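Features > Home Life > Laundry

The slow return of the shared wash house

By Seren Samuel
21/07/2023

Print this article | E-mail to a friend
14 comments | 100 shares

When the wash house on Clanell Street closed, the town of Prolham lost nine washing machines and the only warm room on the block that didn't charge you to sit in it. The building stood shut for most of a decade. It reopened last November under a lease held by the people who use it.

Harish Pathak signed the first check. He runs a shoe repair shop two doors down and had been hauling his family's bedding across town on the bus. "I did the math on bus fare and it made me mad," he said. "So I went to see the landlord."

The landlord wanted $500 a month. Pathak found 21 households willing to split it, and a retired plumber, Berwyn Prosser, who was willing to look at the pipes. Prosser spent six weeks on them. Two of the old machines could be saved and the rest went for scrap.

A shared laundry is an old idea. Mill towns built them for workers who had no running water, and they stayed busy until home machines got cheap. What has changed lately is housing. Small apartments often have no hookup, and coin laundries have been closing as rents go up. A family without a machine can spend a large part of its day off on wash.

Members in Prolham pay by the month and book a slot on a paper sheet by the door. There was an app for a while – it sent reminders at 3 a.m. and was dropped. Each slot is 90 minutes. Going over costs you your next booking, a rule that has caused more arguments than any other.

The dryers came later. Eirlys Lougher, who keeps the books, was against them because of the gas bill, and she still thinks most loads could go on the line in the yard. Winter settled it. She now posts the bill on the wall every month with the dryer share underlined in pen.

The long table was her idea too. People used to fold on top of the machines and leave. With a table, they stay and talk, and some bring mending. Nest Bowen learned to patch jeans there from a neighbor she had never spoken to in 11 years of living on the same stairs.

Other towns have called to ask for advice. Pathak tells them to get the pipes checked before they sign anything and to keep the rules to one page. The lease comes up for renewal next year, and the landlord has said he will ask for $609. The members have not yet voted on it.
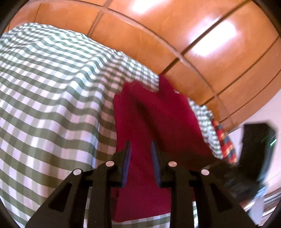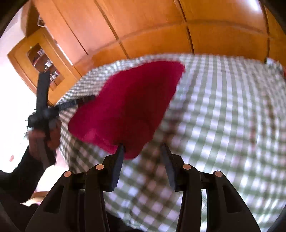 Cloth and fabric, the everyday stuff of any wash day.

Print this article | E-mail to a friend
14 comments | 100 shares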